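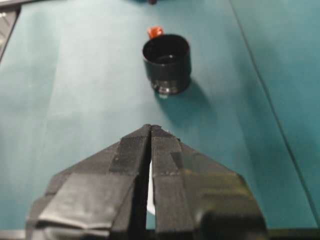 Die Bassistin, die am liebsten wartet

Wer Mei Mahmoud zum ersten Mal hört, überhört sie leicht. Auf »Stellileck«, dem zweiten Album ihres Trios Plisness, vergehen im Eröffnungsstück 19 Takte, bis der Bass einsetzt. Dann spielt sie einen einzigen Ton und lässt ihn stehen.

Gelernt hat sie auf dem Kontrabass ihres Großvaters, zum E-Bass kam sie erst im Studium. Ihre ersten Jahre verbrachte sie in Tanzkapellen, oft mit 80 Auftritten im Jahr. »Da lernt man, die Füße der Leute anzusehen«, sagt sie. Von dort stammt auch ihr Anschlag: weich, knapp hinter der Eins, fast ohne Höhen.

Aufgenommen wurde im Dezember im Studio Tillman, live und ohne Kopfhörer. Der Schlagzeuger saß zwei Meter neben ihr, der Pianist mit dem Rücken zu beiden. Das hört man – vor allem in »Sendex«, wo das Tempo nach der Mitte deutlich nachgibt und keiner es zurückholt. Das Stück dauert elf Minuten und hätte auch acht vertragen.

Am stärksten ist die Platte in den Balladen. In »1862« liegt die Melodie ganz beim Bass, das Klavier setzt nur Akkorde darunter. Mahmoud hat das Stück in einer Nacht geschrieben und danach noch ein Jahr lang Noten gestrichen. Im Frühjahr will das Trio damit auf Tournee gehen, diesmal wieder mit Kontrabass.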